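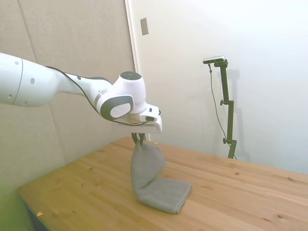

Figure 4-1. White arm holding a grey towel above the table.

Section 4: Trackside Timing Loop and Decoder Set-up

Applies to: Brarkine TD8 decoder, firmware 2.x
Revised March 7, 2020

4.1 Scope

This section covers installation of the start/finish timing loop, connection of the decoder, and the checks required before a session is opened. It applies to permanent and temporary circuits used for karts, motorcycles, formula cars and closed-wheel cars. Intermediate loops are installed the same way, with the exceptions listed in 4.8.

Scoring software is covered in Section 6. Transponder charging and mounting are covered in Section 5 and are repeated here only where they affect loop performance.

4.2 Before you start

Confirm that the following are on hand:

Decoder unit with mains lead
Loop cable, single core, sufficient for two crossings of the track plus 2 metres
Connection box (Marnance type B or type C)
Coaxial feed cable, maximum length 100 metres
Two test transponders, fully charged
Loop sealant, flexible grade
Tape measure, chalk line, and a slot cutter if the loop is to be buried

CAUTION: Obtain written permission from the circuit operator before cutting any surface. Slots cut across an existing drainage channel or a concrete expansion joint will move with the joint and break the cable.

CAUTION: The circuit must be closed, with the closure confirmed by race control, before anyone steps onto the racing surface. Radio silence is not confirmation.

4.3 Choosing the loop position

The loop is normally placed directly on the control line. Where this can't be done, offset it and enter the offset in the decoder (see 4.7).

1. Check that there is no steel reinforcement within 300 millimetres of the surface. Bridge decks and pit lane aprons are the usual problem areas.

2. Check for other cables under the track. Power cables running parallel to the loop cause noise. Cables crossing at right angles are generally acceptable.

3. Check that no advertising gantry, lighting mast or metal fence is closer than 2 metres to either end of the loop.

4. Decide whether pit lane is to be timed by the same loop. If pit lane runs beside the start/finish straight and the wall between them is narrow, a car in the pits can register as a crossing on track. Use a separate loop for pit lane and keep at least 5 metres between the two loop ends.

NOTE: At circuits where the control line crosses pit lane, the regulations for the meeting may require both crossings to count as laps. This is a scoring setting. Do not attempt to achieve it by extending the main loop.

4.4 Laying the loop

The loop consists of two parallel runs of cable across the full width of the track, joined at the far side and terminated at the near side in the connection box.

1. Snap two chalk lines across the track at right angles to the direction of travel, 600 millimetres apart. For karts on a surface less than 10 metres wide, 300 millimetres may be used.

2. Cut each slot 4 millimetres wide and 15 millimetres deep. Keep the depth even. A cable that rises toward the surface at one side gives a stronger signal there, and vehicles using that line may be picked up early.

3. Clear the slots with compressed air. Moisture left in the slot will prevent the sealant from bonding.

4. Starting at the connection box, press the cable into the first slot, across the far end, and back along the second slot. Do not stretch it. Do not splice it under the racing surface.

5. Where the cable turns at the far side, round the corners of the slot to a radius of 50 millimetres.

6. Fit the terminating resistor supplied with the connection box at the far side of the loop. A loop without the resistor will appear to work with a hand-held transponder and will miss hits at racing speed.

7. Measure the resistance across the two cable ends. The correct value is 433 ohms, plus or minus 5 per cent. A reading outside this range means the cable is damaged, the resistor is missing, or the wrong resistor has been fitted.

8. Fill the slots with sealant, flush with the surface. Leave no ridge. Motorcycle meetings will be stopped for a proud seam.

9. Allow the sealant to cure for the time stated on the tube before opening the track.

NOTE: For temporary circuits the loop may be taped to the surface. Use the full-width rubberised tape only, with 150 millimetres of overlap at the track edges. Inspect the tape after every session. Surface-mounted loops are not suitable for cars with a ride height below 40 millimetres or where a standing start is made over the loop.

4.5 Connecting the decoder

1. Mount the connection box above ground, clear of standing water, with the cable glands facing down.

2. Twist the two loop ends together between the track edge and the box, one full turn every 30 millimetres. Untwisted leads act as part of the loop and will detect vehicles parked on the verge.

3. Connect the coaxial feed from the box to the port marked LOOP on the rear of the decoder.

4. Connect the network lead to the port marked LAN. Do not use the port marked SERVICE.

5. Connect the GPS antenna if time of day is to be taken from satellite. The antenna needs an unobstructed view of the sky. A timing room window is not adequate.

6. Connect mains power and switch on. The front panel shows the unit number, then the firmware version, then the noise figure.

CAUTION: Disconnect the coaxial feed when lightning is forecast and whenever the decoder is left unattended overnight. Damage from a surge on the feed is excluded from the warranty.

4.6 Checking noise and signal

1. With no transponders near the loop, read the noise figure on the front panel. Values from 0 to 40 are normal. Values from 41 to 60 are usable. Above 60, find the source before continuing.

2. Walk a test transponder across the loop at the near edge, the centre and the far edge of the track, holding it 200 millimetres above the surface.

3. Record the signal strength for each pass. The three figures should agree within 15 points.

4. Repeat with the second test transponder. If the two transponders disagree at the same position, charge both and start again.

5. Where a vehicle is available, make three passes at speed. Each pass should give a hit count of 8 or more. Low counts at speed with normal strength on foot usually point to transponder mounting.

Common sources of noise are switching power supplies in the timing room, variable-speed drives on pumps, LED signboards, and damaged screening on the coaxial feed. Switch off suspect equipment one item at a time and watch the figure for ten seconds after each.

4.7 Entering the line offset

When the loop is not on the control line, the decoder can correct the time of each crossing.

1. Measure the distance from the leading edge of the control line to the midpoint between the two loop cables.

2. Open the set-up menu and select LINE, then OFFSET.

3. Enter the distance in centimetres. Enter a negative value if vehicles reach the loop before the line.

4. Save, and restart the decoder.

NOTE: The correction assumes constant speed over the offset distance. It is not valid for the first crossing after a standing start. For close finishes, use the photo-finish camera - the offset does not replace it.

4.8 Intermediate loops

Intermediate loops use the same cable, spacing and resistor. The differences are as follows.

Each intermediate decoder must carry its own unit number, from 2 to 9. Unit number 1 is reserved for start/finish.

All decoders must take time from the same source. Mixing GPS and network time on one circuit will produce sector times that do not add up to the lap time.

Where the network link is by radio, the Gosselin bridge is recommended. Set the decoder buffer to ON so that passings are held during a dropout and sent when the link returns.

Speed traps need two loops. Use the Sternon trap kit and follow the sheet packed with it.

4.9 Pre-session checklist

Loop resistance measured and logged
Noise figure logged
Unit number correct
Clock synchronised, source shown on front panel
Backup decoder powered and recording
Test transponder seen in scoring software
Test passings deleted before the session is opened

Keep the log sheet with the meeting file. It will be requested if a result is protested.

Continue to Section 5, Transponders.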